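Iltwood Household Water Efficiency Program
Progress report to the Larnon Fund
Prepared by Terence Penrose, Program Manager
6th February

1. Period covered

This report covers the program's work from the signing of the grant agreement to the end of December. Spending is reported separately on the fund's standard form.

2. Home visits

The agreement sets a target of 3000 home visits over the life of the grant. By the end of the period, 792 visits had been completed. Most were in the streets north of Park, where the housing is older and pressure at the tap varies a good deal from one block to the next. Visits east of the rail line started later than planned while we waited for the revised address list from the city.

Each visit includes a check of kitchen and bathroom faucets, a toilet leak test, and a short talk with the resident about dishwashing and laundry habits. Residents receive a written summary before the visitor leaves. Where a repair is beyond the scope of the program, the household is referred to the city's low-income repair list.

3. Kitchen use

The kitchen section of the survey form was rewritten during the period. The first version asked only whether dishes were washed by hand or by machine, and the answers were of limited use. The new version asks whether the household fills a basin, rinses under running water, or does both, and whether dishes are left to drain on a rack. Visitors also note whether the sink has one basin or two, as households with two basins are offered different advice on rinsing.

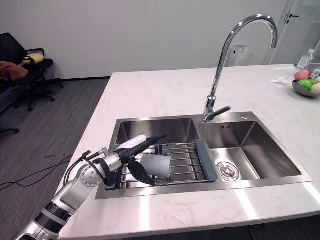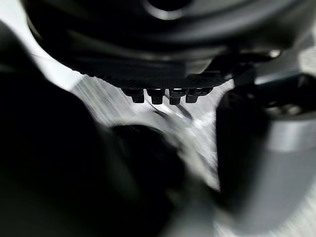 Kitchen survey section. First picture: double stainless steel sink with gooseneck faucet and drying rack.

4. Records and data

All visit records are now held in Drastasis. Entry of the paper forms from the pilot is complete, and duplicate addresses have been removed. Six records could not be matched to a water account and have been set aside.

5. Outreach

A mailing went to 3899 addresses in December. Requests for visits rose in the weeks that followed, and the current waiting time is longer than we would like. Evening appointments have been added to shorten it.

6. Matters for the fund's attention

We request approval to move the unspent printing budget to visitor wages. The total award would not change. We also ask that the deadline for the meter comparison be moved to match the utility's billing cycle, so that full readings are available for every household in the sample.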